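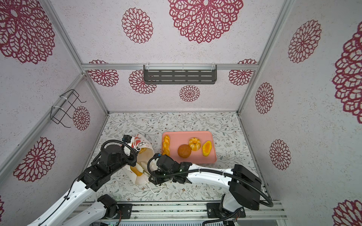
tacklebox_9
nah, Hullcombe goes 3 deep at running back and you're still picking Hemmin? they ran for 335 in the opener. did you even watch

rowdyendzone
Watched all of it. 172 of that came in the 4th vs backups. Dunis had quit by then

tacklebox_9
still counts

Plornex_Fan
Line is what worries me. Two new guards, center is a sophmore. Hemmin blitzes every third down - good luck

gobigorlose
we said that last September too and won by 12

rowdyendzone
at home. this one's on the road, and that kicker scares me to death

tacklebox_9
ok fair on the kicker. Rest of it no. QB looks way calmer then last year, gets rid of the ball

Plornex_Fan
Calmer vs Dunis, sure. Hemmin by 3

gobigorlose
anybody know if kickoff is still 7? ticket site says 6:30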